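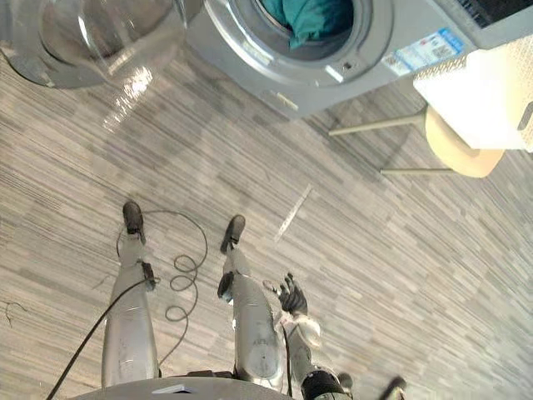 Black feet on striped carpet, Cleronside

Lindsay Kereama
8/29/23
Thread on the changes to the Vitier league at Cleronside. I've had the same four or five messages all week so I'm putting the answers in one place.

The winter season is finished. Final standings are on the board next to the counter. If your name is spelt wrong tell me and I'll fix it before the prize packs go out.

New season is sealed, not constructed. You buy your pool on the first night, build a deck of 30 from it, and that pool stays yours until the season ends. No swapping cards between players during the season. After that, trade whatever you like.

You get one extra booster each time you lose a match, up to three boosters all up. It goes straight into your pool. Open it at the table with your opponent watching and write the rares on your pool sheet.

Pool sheets are going to be checked this time. Last season we had two decks with cards that weren't on the sheet. Both were honest mistakes, but both matches had to be replayed and it held everyone up.

Legal sets are Plokmont and Kingi. Plokmont has been reprinted with the corrected wording on the Toll cards, and we're using the corrected wording even if your copy is from the first print. So Toll is paid before you declare, not after.

A few people have asked about the Kingi promo from the starter tin. It's legal only if you pull it from a booster, which can happen but doesn't happen much. The tin copy has a silver set symbol and the booster copy has a green one, so there's no argument at the table about which one you've got.

Sleeves: any colour, all the same, opaque backs. If they're split or marked, the judge can ask you to resleeve before the next round. Spares are at the counter but you'll have to pay for them, we don't keep free ones any more.
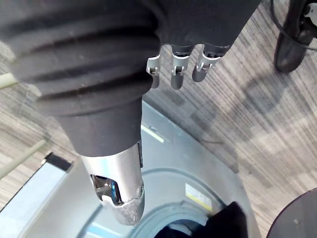

Shona Pearce
Is the nine-round season locked in? I'm away for two of those nights and I'd rather play catch-up matches than cop two byes.

Lindsay Kereama
Yes, nine rounds, locked in. You can play up to two catch-up matches, and they have to be done before the round after the one you missed. Arrange it with your opponent and message me the result. Either of you can send it, I only need it once.

We have 17 signed up so far, so as it stands there'll be a bye every round. The bye is a win but you don't get a booster for it. Nobody gets the bye twice unless we lose half the field.

Rounds are best of three, 50 minutes. When time is called you finish the current turn and then each player gets one more. If it's still level after that, it's a draw. I know some of you want sudden death. We tried it in autumn and it made slow decks unplayable.

Prizes. Entry money goes back out as store credit, top half of the field, on a sliding scale. I'll post the scale once entries close. There's also a playmat for the best record with the worst pool, decided by a vote on the last night. You can't vote for yourself.

Separate thing: the bulk box. It's got roughly 200 commons and uncommons in it from people who didn't want theirs. Take what you need for casual decks. Please don't use it to fill out a league pool, and please put the dividers back in where you found them.

There'll be a constructed event in December for those who don't like sealed. One day, both sets, normal deck size. No details yet apart from that. I'm waiting to hear if the next set is out in time, and if it is, it'll be legal too.

Entries are at the counter or by message. Bring a pen on the first night.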